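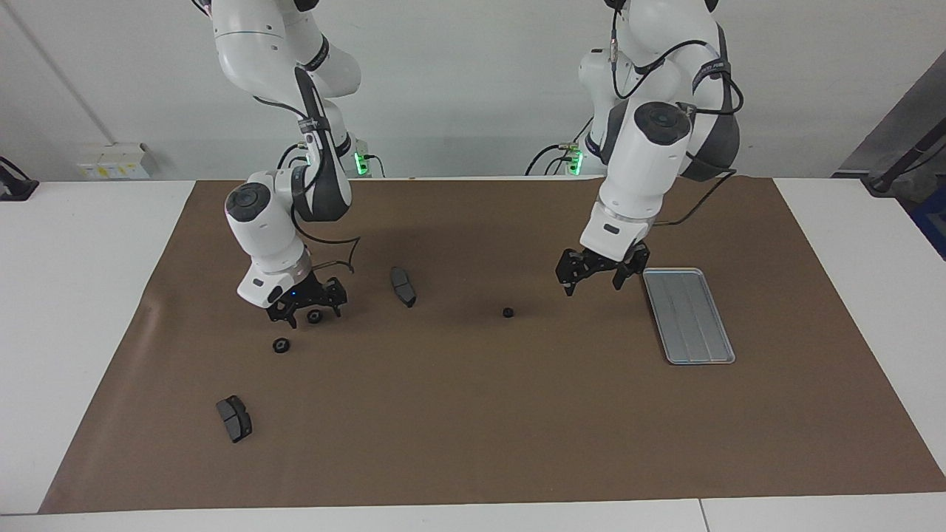 Both arms over the mat, with brake pads, small black parts and the tray they belong in.

12/21/25

I've been promising a post on the sorting software since November, and now that it mostly behaves I can write one without swearing. The task sounds dull when I describe it to people. Parts are spread on brown paper, two arms pick them up and the parts end up in the tray. I think it's the most fun I've had with code in years!

The project is called Brilus. It's the layer that sits between the camera and the two arm controllers, and it has three jobs: work out what's on the mat, decide which arm goes for what, and stop the arms from hitting each other. The controllers do their own low-level motion and I leave them well alone.

Perception first. I began with a depth-only approach, reasoning that a brake pad is a nice chunky lump and ought to stand out from a flat sheet. It does. The little round parts do not, or not reliably, and the paper is never as flat as you'd like. A wrinkle in brown paper is about as tall as nothing at all, but the depth noise on top of it made a lovely convincing fake washer, and one afternoon Brilus spent ages trying to pick up a crease. So now colour does the finding and depth only gets asked about places that colour has already marked out. Dark parts on brown paper is a kind combination. I did try a darker mat once and went straight back.

The training set is 3000 crops, of which 1582 are real and the rest are real parts pasted on to other bits of mat at silly angles. I was a bit snooty about the pasted ones, but they fixed the problem of a pad standing on its edge. From above, an upright pad is a thin dark sliver that looks nothing like the same pad lying down, and I simply hadn't put enough of them in front of the camera. Brilus now labels the pose along with the part (flat, on its side, upright) and the grasp planner picks a different approach for each.

Which brings me to my favourite bit - the arm assignment. My first version was a line down the middle of the mat. Left of the line goes to the right arm, right of the line goes to the left arm (the camera faces the robot, so the sides swap over, and yes, I have got that wrong in code more times than I'd like to admit). It works until a part lands near the line, and then the answer flickers. One frame says left, the next says right, and both arms start a polite little dance over the same brake pad like two people in a corridor.

The fix was to stop asking the question every frame. Each part gets a claim when it's first seen, the claim belongs to one arm, and it only changes hands if the cost of the other arm drops well below the current one and stays there. Cost is travel time plus a penalty for reaching across, plus a smaller one for awkward wrist angles. There's hardly any code in it. The dancing stopped the same day and I went round telling everybody, including people who hadn't asked.

The tray is a shared resource, so it has a lock, exactly like you'd put round a file. An arm has to hold the lock before it enters the space above the tray and lets go once it's clear on the way out. The left arm has a much shorter trip, so with plain first come, first served it hogged the thing and the right arm hung about holding a part. Now whichever arm has waited longest gets the next turn.

Cables nearly got a post of their own. The planner knows the shape of every link, but the loops of cable at the wrists aren't in the model and they move about as the joint turns. Simulating them properly was far more than I wanted to take on. I wrapped each wrist in a fat invisible capsule and told the collision checker to treat it as solid. It's crude and it rules out a few poses that would probably be fine, but planning time barely changed. The planner gets 2000 milliseconds before it gives up and tries the next part on the list, and it rarely needs almost any of that.

Tooling, quickly, as it's saved me more hours than anything clever. James is my replay viewer (named after a cat). It takes a log and lets me scrub through what the camera saw, what Brilus thought it saw, and which arm held which claim, all on one timeline. I used to debug by running the whole thing again and squinting. If you are building anything with two arms, write your replay viewer in week one. I wrote mine far too late.

Still on the list:

Small rings close together. With 4 of them touching, the detector tends to merge a pair and the planner aims for the gap in between.

Regrasping an upright pad when the first grip is off centre. At the moment it puts the pad down and starts again, and that's slow.

Moving the settings out of the Gurkudholm branch, where I left them after the Tudanby demo, and into a proper config file.

I'm going to have a go at the rings first. I've got an idea about fitting circles to the outer edges before the detector gets a say, and I'd quite like to try it tonight.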